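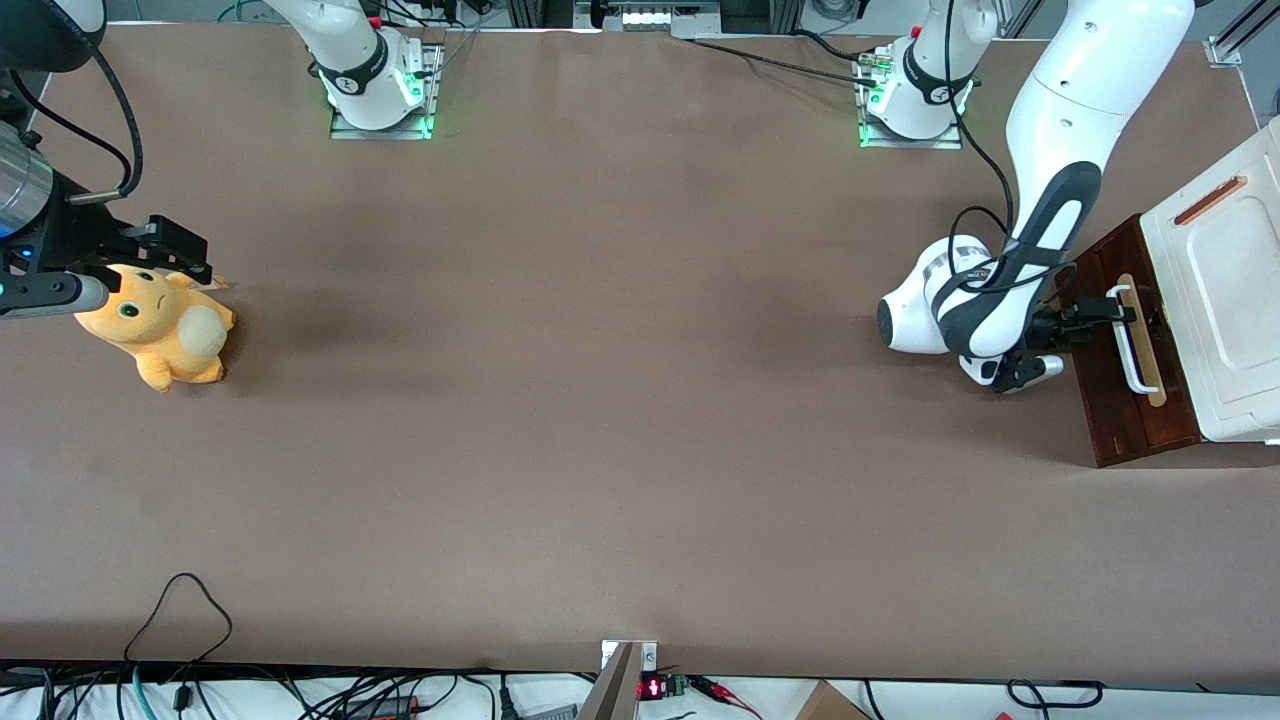 Yellow plush with the green eyes, lying on the brown paper

How do I clean a small plush toy with a cream belly without ruining the fluff?

Posted by mossybucket

Hello all, I have been reading this site for ages and finally have something to ask. I look after the toy shelf at a little play corner in our neighborhood, and in May we got a box of donated plush animals that had clearly been loved by somebody. Most of them were easy, but there is one I can't make up my mind about, and it's the one in my picture. He's a round yellow creature with green eyes and a grumpy little mouth, and I have to say I've grown very fond of him (my daughter calls him the Dumpling).

The yellow parts seem fine to me. It's the cream belly that worries me, because it has a faint grayish tinge in person that I doubt comes across in a photo, and it feels a bit stiff when you rub it, like something sugary dried there a long time ago. There's no care tag left, only a stub of one in the seam, so I have no idea what he's stuffed with or whether the eyes would hold up in hot water. I'd love to put him in the washer with the others and be done with it, but I once did that with a bear of my own and he came out with all his stuffing in one leg, and I've never quite forgiven myself.

I have a bottle of Ridura wool wash at home and a tub of Zoter powder, and I could buy something else if it's worth it. Also, I put brown paper down on the table when I sort the toys. Is that all right for drying him on, or should I be using something different? Thank you in advance, and sorry for going on so long!

3 replies

Posted by harborlint

Oh, he's a sweetheart, frown and all! Please don't put him in the washer until you know what's inside him. I've cleaned a good many plush toys for our church nursery over the years and I do nearly all of them by hand on the surface, and they come out just lovely.

Put 2 teaspoons of your wool wash in a bowl of cool water and whisk it with a fork until you get a nice head of suds. You only want the suds, so scoop them up with a soft white washcloth and leave the water behind. Try it first on a spot underneath where it won't show, and if no yellow comes off on the cloth you can go ahead. Work on the belly in small circles, starting at the edge where the cream meets the yellow and moving in toward the middle, so you're always pushing away from the darker color. Then go over it with a clean damp cloth until it stops feeling slippery. I usually need to go over it 3 times, and sticky spots sometimes want another round the next morning.

Skip the powder for this one. It's wonderful on towels, but I never get it all the way out of plush and it leaves the fur crunchy.

For drying, I'd trade the paper for a dry towel. Paper is great for sorting and for catching crumbs, but it goes soggy under a damp toy and I've had tan marks come off on a white rabbit (my poor rabbit). Turn him over every so often, and give the stubby feet and that little tuft on his head a gentle pinch to see if they're still damp, as the small bits can fool you. When he's dry, fluff the belly with a baby hairbrush. It makes all the difference in the world.

Posted by Tin_Kettle_Lane

Pillowcase, cold water, gentle cycle. Never lost one yet.

Posted by oatsandbuttons

I'm somewhere between the two replies above. I do use the machine, but first I squeeze the toy all over and feel for beads, a squeaker or anything crumbly. If there's any of that, it's hand cleaning only. If he feels like plain soft fiber all the way through and the seams are tight, a zipped Kettunen mesh bag and a cold delicate wash ought to be fine, with a couple of towels in there to keep him company. No dryer heat, please, it can frizz the fur and you can't get it back.

With the tag gone and a stiff patch on the belly, though, I'd try the suds first, and you may well find you don't need the machine at all. Check the stitching around the eyes while you're at it. If one feels wobbly, sew it down before he gets wet, and keep him off the shelf in the meantime if you have babies visiting.

Last updated in May

Related on Broltix Home Help
Getting old syrup out of a fleece blanket
Is it safe to freeze stuffed animals for dust mites?
Restuffing a bear that has gone flat
Over 3,000 cleaning tips from our members
Lining a craft table with paper

Contact us | Copyright Broltix Home Help | Back to top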